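Refurbished Dell office desktop from Wisesside: two months in

I bought this computer in January to replace a machine that had started shutting itself off in the middle of printing. I do bookkeeping for a flooring shop and a dog kennel, so my needs are a spreadsheet, a browser with too many tabs, and the accounting program. The budget was 200 dollars and I came in a little under it, shipping included.

Wisesside sells off-lease office computers in three grades. Mine was the middle one, "light wear." It came double boxed with molded foam at the ends, a power cord, and a one-page sheet with the return address on it. No keyboard or mouse, which the listing said clearly. The wear turned out to be a scuff on the front bezel and the leftover glue from an asset sticker on top. Rubbing alcohol took care of the glue.

Setup took most of an evening, nearly all of it updates. Windows was already activated. The drive was the 500 GB one in the listing, and the memory matched too. I mention that because the last refurb I bought, from a different seller, came with half of what I paid for.

I always open a used computer before I put any work on it. On this one I wanted to see how much dust was left and whether the power supply was an off-brand swap. Some sellers replace a dead unit with whatever fits, and I don't care to run one of those all day next to my desk.
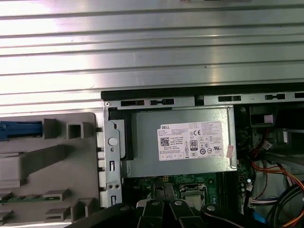 The power supply with its Dell label and 80 PLUS badge, drive cage to the left.

So the power supply carries a Dell label, and that settled my main question. I can't say if it's the one the computer left the factory with. The small print on those labels is hard on my eyes, so if you need to match a part, bring a magnifier or take a close-up with your phone.

I like how the inside is laid out. The drive cage is light gray plastic with a blue latch, easy to spot when you're bent over with a flashlight. The metal around it felt solid and I didn't find a sharp edge with my fingers, unlike my old Petow tower, which cut me every time I went in. Dust was light. I found a bit of lint in the front vent and blew it out.

Noise is low. With the spreadsheet and browser going I hear the refrigerator in the next room before I hear the computer. The fan does speed up during a backup and stays up for a while after it finishes. I moved the case off the carpet onto a Dramani printer stand and that helped a little.

Now the complaints. The front USB ports are tight, and one of them needs a real push. The built-in speaker is only good for beeps. There's no wireless, so I ran a cable along the baseboard, but if you can't do that you'll need to add an adapter. And the Wisesside warranty runs 90 days, which is short. Gondex gives a full year on about the same grade, though when I looked they wanted almost 2 times the price.

I'd buy it again for office work. For games or video editing I'd look at something else. Four stars out of five, with the star off for the warranty and that USB port.

Comments (4)

flatwoods_ed
Got the same grade from them last fall. Mine had a dent in the side panel but it runs fine. Did yours come with a display cable?

reply from the author
No cable in mine. I used the one from the old computer.

marlo77
The tight USB port loosens up. Plug something in and out a couple dozen times.

kennelgirl
Went with Gondex for the longer warranty and used it once, fan replacement. They paid shipping both ways. Just something to think about.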